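Crate-stacking recordings begin at Skundov hall

15 February 2024

A new round of recording has started in the Skundov hall, where a two-armed robot is being guided through the job of moving plastic crates between shelves. The recordings will be used as training examples for Neagu, the learning system the group has been building since last spring.

Each example is one complete attempt at a task, from the moment the hand leaves its rest position until it returns. An operator guides the arms throughout, and the camera pictures are stored together with the joint positions and the force on the fingers. The target for this round is 3000 examples, of which about 400 had been stored by the end of January.
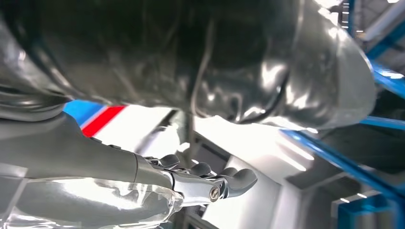

Robot Learning Group, Department of Mechanical Engineering

The wrist camera gives Neagu its closest view of the fingers. The clear plastic sleeve on the forearm stays on during recording, and the group has decided to leave the reflections from it in the material. An earlier set was made with bare arms under softer lighting, and the system trained on it did badly when either of those things changed.

Operators work in sessions of 40 minutes and then swap. At the end of a session they go back through the attempts and mark each one as complete, partly complete or failed. Failed attempts are kept in a separate set - the group wants them for a later study on how the system recovers from a poor grip.

The shelving is the ordinary boltless kind, painted blue, and the crates are blue and white. Operators are asked to vary the order in which they pick up the crates and the side they approach from. They are also asked not to correct small errors in placing unless the stack would fall. Yellow tape on the carpet marks out positions on the floor.

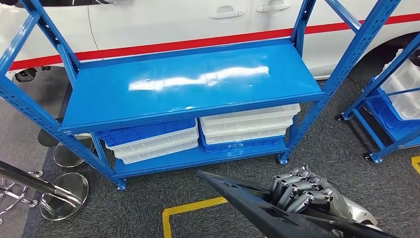

What happens next

The second part of the round begins when the crate recordings are finished. It will use the same shelves, with the crates to be sorted by colour before they are stacked. The instructions for operators are being rewritten for this, as the present ones say nothing about what to do when a stack is already mixed.

Training runs on the Bronus cluster, which is shared with 2 other groups, so the first results are not expected before the summer. Part of the material will be held back from training and used only for testing.

The software used to store and replay the examples is called Taner and was written in the department. A version with a faster replay window was installed last week. Files recorded with the older version can still be opened, but the force readings have to be converted first. Instructions for doing this are on the group's internal pages.

Students who would like to train as operators can put their names down at the department office. No earlier experience with robots is needed. Training takes one afternoon and is done in the hall, and new operators practise with empty crates before any of their attempts are stored.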